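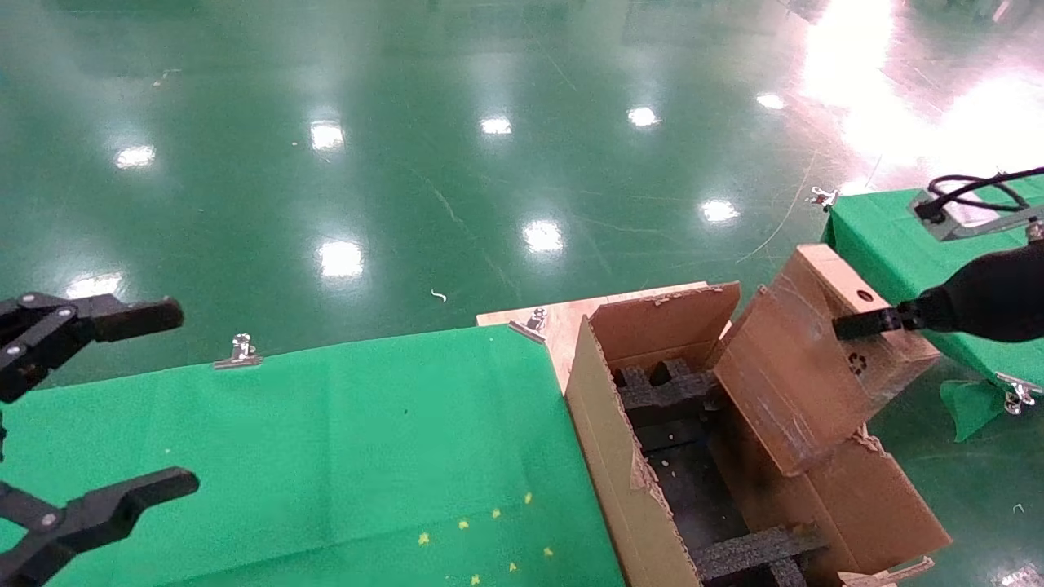

Right gripper against the box flap, left gripper open. View from the head camera.

I spent most of Thursday comparing two sets of fingertips on the same two-arm setup, and the results were different enough from what I expected that I am writing them up before I change anything else.

The task is opening and closing the flaps of a cardboard box. It sounds trivial. Cardboard is a poor target for a parallel gripper: it bends before it slides, the crease stiffness drops every time it is folded, and the top edge starts to fray after enough contacts. A box that has been worked for a day is a different object from a new one. I kept one box for the whole comparison so that both sets of tips would at least see the same kind of wear, and I alternated between them in blocks to spread that wear out.

The tips were the stock pads from Elcombe and the textured pads from Draver. The linkage is the same in both cases and so is the controller. Swapping takes two screws per finger and a re-zero of the opening width. If you skip the re-zero, the closing force reads low and you will spend an hour blaming the pads. I did this once, in January, and now it is on the checklist.

I ran 353 flap attempts in total. An attempt counted as good if the flap ended up past vertical and the gripper let go cleanly. Of the failures, 46 were slips at the moment of first load, where the finger had the flap but lost it as the crease began to resist. Nearly all of those were with the stock pads. The rest were mostly approach errors, with the fingertip landing on the face of the flap when it should have straddled the edge. No pad will fix those.

The Draver tips hold better but release worse. The texture catches on frayed fibers, and on release the flap tends to follow the finger back a short way. Opening the jaws wider before retracting helps. Retracting along the plane of the flap helps more, and costs nothing except a change to the waypoint.

I also looked at the cameras, which was the part I cared about more. The head view gives good overall geometry, but a fingertip and the edge of a flap can look like they are touching when there is still a gap. The wrist view settles that question when its own gripper is the one doing the work. When the other arm is holding something, the wrist camera becomes a useful second angle on it. 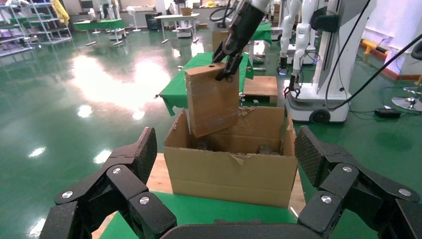

Wrist camera, fingers open, with the other gripper holding the board above the box.

Two things to note about the wrist view. First, the fingers take up a large share of the bottom of the picture, and the wider they open the more of the sides they cover. Second, the floor in our room is glossy and the overhead lights reflect off it, which pushes auto exposure around as the arm moves. The inside of the box goes dark at exactly the wrong time. I locked exposure to a value chosen with the camera pointed into the box and accepted a blown-out background. Siyabonga Rampersad suggested masking the floor out of the metering region, and I may try that next, though the Atex driver does not expose metering regions in the version I have.

On the controller side I changed very little. I run the Mazandarani impedance mode with the stiffness turned down along the approach axis. With full stiffness, a misjudged contact crumples the front panel of the box. With it too low, the finger stalls against the flap and the crease wins. The usable band is narrow, and it moves as the cardboard softens.

For now the Draver pads stay on both arms. I want to repeat the slip test with a new box and the revised retract path, then with the stock pads under the same path, which I should have done the first time. The logs need relabeling before I can share them.

Filed under: grippers, cameras
2 comments — 46 shares

This site uses cookies to remember your preferences. By continuing to browse you agree to their use.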